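Search the knowledge base Search Clear
Ticket 1195: Broadband drops every evening, router restarts by itself
May 6, 2020 | Posted by Grelum Support Desk
2 min read

Status: closed
Product: Oltero 700 router
Site: Arnholm branch office

Reported problem

The customer says the internet connection goes down most evenings and comes back after five minutes. It began in April. Wired and wireless devices are both affected. The customer had already changed the wireless channel and moved the router to a higher shelf. Neither made any difference.

Log

Step 1. Asked for the router's event log. It shows error 451 followed by a full restart each time. A line fault would normally show as a loss of sync with the router still running, so the line was not our first suspect.

Step 2. Ran a remote line test. Noise and speed both within limits. Repeated in the evening during a drop, same result.

Step 3. Checked the firmware. It was one version behind. Updated it and left the router alone overnight. It restarted again the next evening, so the update stays on but is not the fix.

Step 4. Asked what else shares the router's socket. The customer listed a desk heater, a printer and a monitor, all on one extension lead. Asked them to unplug everything, take the extension lead out of use and put the leads and adapters on a table for sorting.
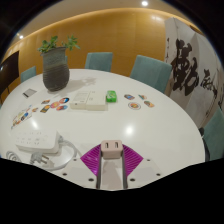
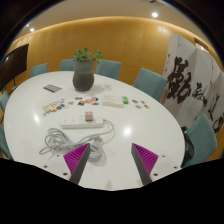 A power strip and other bits on the white table.

Step 5. Router plugged straight into the wall socket using its own power supply. Heater moved to a different room. No restart that evening or the next.

Step 6. Customer put the printer and monitor on a new Dzene extension lead, with the router still on the wall. No restart. Event log clear for over five days.

Cause

Most likely a brief dip in supply to the router when the heater's thermostat switched on. The old lead was not tested, so a poor contact inside it can't be ruled out. Customer advised not to use it again.

Notes for similar tickets

Read the event log before booking a line engineer. If the log shows a restart, ask about the power supply first. Heaters should go directly into a wall socket.

Wireless channel put back to automatic at the customer's request. Line visit cancelled, no charge made.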